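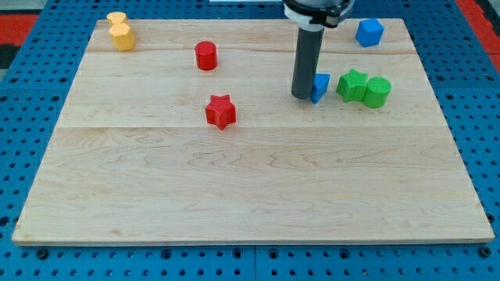

Nitstead mill moves panel line to lower drying target

The Nitstead panel mill has changed the moisture target for its edge-glued boards after a run of complaints over joints opening in heated rooms. Stock for the panel line will now be dried to a lower moisture content before it is ripped, planed and glued. The change took effect in July and applies to all thicknesses.

The mill supplies solid wood boards for shelving, counters and cutting surfaces to builders' merchants in Nitstead and Dorkwood. Of 786 panels sent out over the winter, 46 came back with a gap at one or more glue lines. Most of the gaps were at the ends of the board, where wood loses moisture fastest.

Irina Moldovan, who manages drying at the mill, said the glue was checked first and found to be within specification. Test pieces broke in the wood and the glue line held. Moisture readings taken from the returned panels showed that the strips had gone on drying after they left the warehouse. As the ends shrank ahead of the middle, the joints there were pulled apart.

"The kiln schedule was set for an unheated store," Moldovan said. "The panels now go straight into finished houses. The schedule had not been changed to match."

Under the new procedure, each kiln load is held for an extra conditioning period at the end of the cycle to even out the moisture between the core and the surface of the strips. Sample strips are cut from the middle of the stack as well as the outside. A load is released only when the difference between the two is no more than 2 percentage points. Strips are then stored in the glue room, which is kept at 50 percent relative humidity, until they are pressed.

Panel ends will be sealed with wax before wrapping. The wax is to be trimmed off or sanded away by the installer once the board has been cut to length.

The longer cycle reduces the number of loads each kiln can handle. The mill has contracted part of its drying to Avram, which runs kilns outside Dorkwood, and delivery times for the widest panels have been extended. Prices are unchanged.

Renar, the largest buyer of the boards, has asked for moisture readings to be printed on the delivery note for each pallet. The mill said it would supply them on request to other customers. Panels from the winter run with open joints can be returned through the merchant for replacement.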